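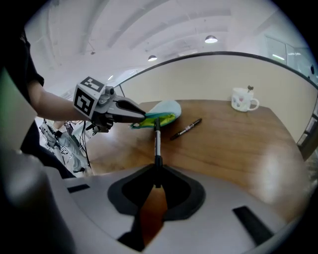 How does a rap song get made?

Hi! I'm Barry Heywood, and I write songs for a living. Kids ask me all the time if rappers just make everything up on the spot. Some do! That's called freestyling, and it's really hard (I'm pretty bad at it). Most rap songs are written down first, though, and then changed over and over.

It starts with the beat. The beat is the music under the words - usually drums, a low bass sound and maybe a little tune that goes around and around. The person who builds it is called a producer. On my song "Rulwood" the producer sent me 11 different beats before I found one that made me want to jump off the couch.

Next come the words. Rappers write in bars. One bar is four counts, so if you clap and say "one, two, three, four" you've just clapped a whole bar! A verse is often 16 bars long, but mine was only eight because I ran out of things to say about my street.

Rhymes don't have to be perfect, either. "Cat" and "hat" is a perfect rhyme. "Orange" and "door hinge" is a slanted one, and rappers love those. Try saying it fast!

Then there's the hook, the part that comes back again and again. It's the bit you sing in the bath.

After that you go into a studio and rap into a microphone. You almost never get it right the first time. I did the first line of "Rulwood" so many times that my voice went all croaky and I had to go home and drink tea.

Last of all, somebody mixes the song, making sure the drums aren't so loud that they cover up the words.

Want to try? Tap a slow beat on your knees and rap two lines about your breakfast. Mine has toast in it.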